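Choosing a devotional for a mixed small group
Posted in Faith & Reading > Group Study
Asked 22nd October

Damholm_Reader

I help lead a small group at our church and we need a book for the winter. The last one we used was Falcão's "Evening Hours," a short daily devotional with 111 readings. Half of the group loved it. The other half stopped reading after a couple of weeks and felt guilty about it every time we met.

We have seven people. Two are new to church altogether, one is a retired pastor, and the rest are somewhere in between. I don't want a book that makes the new people feel lost, but I also don't want the retired pastor to sit there bored, even though he is too polite to say so.

My main question is whether a daily devotional works for a group at all, or whether we should pick a regular book with chapters and go through it together. If you have done either one with a mixed group, I'd like to know how it went. Our pastor suggested Flilach's book on the Psalms. I read the first chapter and thought it was fine but a little dry.

We meet every other week for about an hour and a half, and that includes food.

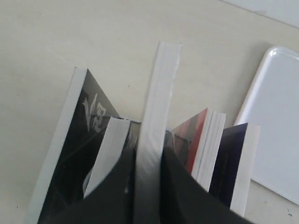
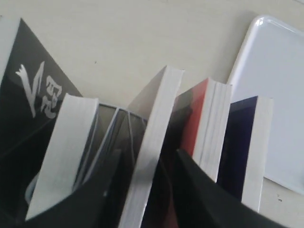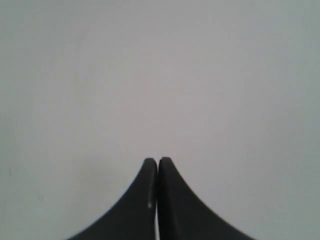
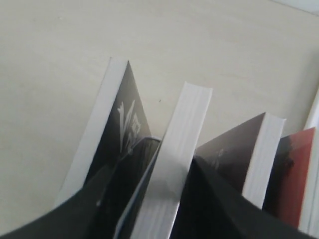

Books with dark covers in the first, second and last photos.

Khrystyna-Mariia Karpenko

I have led groups with both kinds of books and I would go with chapters.

The trouble with a daily devotional is that it was written for one person alone in the morning. Each page makes one point and stops. When you meet, you have fourteen days of small points to talk about, and people remember two of them. The ones who fell behind have nothing to say, so they stay quiet or they stay home.

With a chapter book, someone who reads only half of the chapter can still follow the talk. I would pick something with chapters of 20 pages or less. We did one chapter per meeting, and I asked everyone to bring one sentence they agreed with and one they didn't understand or didn't like. The second one is where most of our good talks started. It also helped the new people, who were often confused by the same lines the older members had been reading past for years.

On Flilach: the first chapter is the weakest. It is mostly background on how the Psalms were collected. Start with chapter four, on the psalms of complaint, and go back to the opening later if anybody asks for it. Our group had a woman who had never heard that you were allowed to complain to God in a prayer, and she talked more that evening than she had in the whole year before it.

I do have one reservation. He assumes you know who David was and what the exile was. You will need five minutes at the start to fill that in. Maybe your retired pastor would like that job. Ask him privately first.

We finished in April and lost one person along the way, who moved.

oldhymnal37

Why not just read the Bible? We did Mark from start to finish and it cost nothing. People spend too much on books about the book.

Dorkari

I mostly agree with Khrystyna-Mariia but I'll put in a word for the devotional. Our group kept one going alongside the main study. It was optional and we never discussed it at meetings unless someone brought it up. Three or four of us read it and the rest didn't, and there was no guilt because it wasn't the assignment.

If half of your people loved Falcão, don't take it away from them. Tell them to keep going with it at home, or start it over. I'm on my second time through. The readings on forgiveness are better than I remembered, and the ones on money are still thin.

As for Flilach being dry, yes, he is. He writes like a man giving a lecture. But he quotes each psalm in full before he says anything about it, so nobody has to flip back and forth, and you can read the psalm out loud in the meeting. We had a different person read each time. Let people pass if they want to, some really don't like reading aloud.

Also check how your group feels about homework over Christmas. We took a break of four weeks and should have planned it from the start. Two people had already read ahead and then forgot what they read.

Damholm_Reader

Thanks, all. I'm going to suggest Flilach starting with chapter four, and let people keep the devotional at home if they want it. I'll talk to our retired pastor after the service. We did Mark two years ago, so not that one again just yet.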